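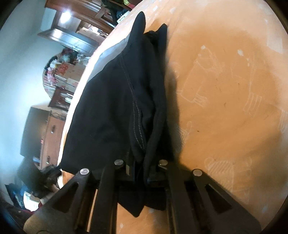 Mitra Farahani had written to say that the drying room must stay open in the evenings, and that she would not support any new rule which closes it before people with late shifts come home. Her letter was read out first, as she could not attend.

Gerkwood House Residents' Association
Minutes of the meeting held on 2022-05-27 in the ground floor meeting room

Present: Yasaman Nouri (chair), Kamran Mahmoudi, Zohreh Azimi, Florante Quiambao (minutes)
Apologies: Mitra Farahani

1. Minutes of the last meeting

The minutes of the January meeting were read and accepted with one correction. Under item 4 it was written that the residents of the second staircase "agreed" to the new bin store. Zohreh asked that it says "did not object", and this was changed.

2. Laundry and drying room

The letter from Mitra was discussed. Kamran explained that the wish to close the room earlier came from the flats directly above it, where the noise of the spin dryer is heard through the floor. He has the bedroom just over the machine and he does not sleep before it has stopped.

Yasaman asked if the difficulty is the room or the machine. Kamran answered that it is the machine only. People who come in to hang up or fold clothes do not disturb him.

After some discussion it was agreed to separate the two things. The drying room stays open as now. The spin dryer may not be started after nine in the evening. Zohreh was not fully happy with nine and would have liked ten, and she asked that this is noted.

It was also reported that clothes and bed linen are left on the lines for several days. The present rule says one day, but the notice with the rule has fallen down and new tenants cannot know it. Florante will write a new notice and put it behind the plastic cover, where it does not get damp.

Items left longer will be taken down, folded and put on the shelf by the door. Zohreh asked who will do the folding. No decision was made on this point.

3. Repair of the second washing machine

The machine has been out of order for five weeks. Two offers were received.

Skelano: 218 pounds, including the new pump and the journey.
Jolier: 200 pounds, but the pump is not included and they could not give the price of it by telephone.

Kamran was of the opinion that the cheaper offer will be the more expensive one in the end. Yasaman asked whether Skelano gives a guarantee on the work. The written offer says nothing of this. Florante will ring them and ask. If there is a guarantee, the offer is accepted without a further meeting. All present were in favour.

Zohreh wished to know if it is sensible to repair a machine of this age at all. It was answered that a new one of the same size costs much more and that the money for this year is already planned for the roof gutter.

4. Payment for the machines

The coin box does not accept the newer coins, and some residents have paid by leaving an envelope. The chair thanked them for their honesty but said it cannot continue in this way, as the names on two of the envelopes could not be read. Kamran proposed a list on the wall, where each resident writes down the wash, and payment together with the monthly charge. Zohreh was against a list which everybody can read. A small book in the drawer was suggested instead – this was accepted as a trial until the end of the summer.

5. Garden and outside lines

The two outside lines have been put up again. The post nearest to the wall is leaning and should not be used for heavy things such as blankets until it has been set in new concrete. Kamran has the tools and will do it when the weather is dry.

The neighbours from the Yin bakery asked if they may hang their tea towels on our line on Mondays. There was no objection, provided that they bring their own pegs.

6. Other matters

A single grey sock and a child's pillowcase with boats are still with Yasaman and may be collected from her.

The light in the passage to the cellar goes out too quickly. Florante has already reported it to the managing agent and had no answer yet. He will write once more.

Zohreh asked that the meetings begin half an hour later. It was agreed to try this next time.

The meeting was closed at ten minutes to nine.

Minutes taken by Florante Quiambao. Corrections please in writing, in the letter box of flat 2.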